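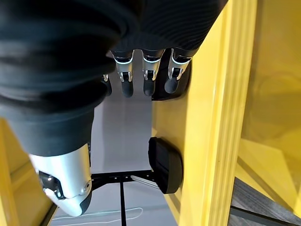

Black knit, with its fine ribs showing where the light catches them.

Keeping black knits black
Posted May 21, 2026 in Laundry and Linen

With the cold mornings well and truly settled in at Wakton, the jumpers have come down from the top of the wardrobe, and I've had a few of you writing in about black knits in particular. I'm very fond of a fine black rib myself (I must own more of them than any sensible person needs!) and over the years I've got a bit of a routine going, so pull up a chair and I'll go through it as best I can.

Sort by fluff as well as colour
We all know to keep the whites away from the darks. What catches people is the flannelette sheet or the new bath towel that goes in with the black load because it happens to be navy. Everything comes out wearing a grey fur coat, and ribbed knits are the worst for it as the fluff settles down in the grooves. I keep a separate basket for towels now and I'm much happier for it.

Inside out, every time
Turn the garment inside out before it goes in, cuffs and all. The rubbing in the drum is what takes the colour off the ridges first, and I'd sooner have it happen where I can't see it. Do up any zips on the other things in the load too, or better still leave the jeans for another day.

Cool water and not much powder
I wash mine in cool water with a liquid wool wash, and a fair bit less of it than the cap suggests. Powder can leave pale streaks along the folds, especially if the machine is packed tight. If you've already got streaks, a second rinse with nothing in it usually shifts them. Hand washing is lovely if you have the patience: 10 minutes' soak in the laundry trough, a gentle squeeze, and please don't wring it.

Drying
Roll it in an old dark towel and lean on it a bit, then lay it flat in the shade. Our sun is very hard on black, even in June, and a jumper left on the line over a long weekend can come in with brown shoulders. If you must hang it, put it over 2 lines so the weight is shared and you don't end up with sleeves down to your knees.

The shine
A bit of sheen on the folds of a black knit is often just the yarn catching the light, so have a look near a window before you go worrying. Real wear shine turns up at the elbows and the seat, where things rub. A puff of steam from the iron, held well above the fabric and never pressed down, followed by a very light going over with a soft clothes brush, will lift it a little. I'd be fibbing if I said it came up like new.

Pills and bobbles
Go gently here. Lay the piece flat on the ironing board and work along the ribs, never across them. A fabric comb does me nicely. The little electric shavers are quicker, but I put a hole in a good cardigan with one and have been wary since. For loose lint, a damp rubber glove stroked one way brings it up in rolls you can pick off, and it costs you nothing.

Stretched cuffs
Dip just the cuff in warm water, bunch it up with your fingers into the size you want, and let it dry like that. It works beautifully on wool and hardly at all on acrylic, I'm sorry to say.

Putting away
Fold, don't hang. I store mine in the low drawers in the spare room with a bit of cedar, and a scrap of tissue through the folds of anything that won't be out again until next winter. Make sure it's been washed first, even if you only wore it the once. Moths adore a trace of gravy.

Next time: getting candle wax out of a tablecloth.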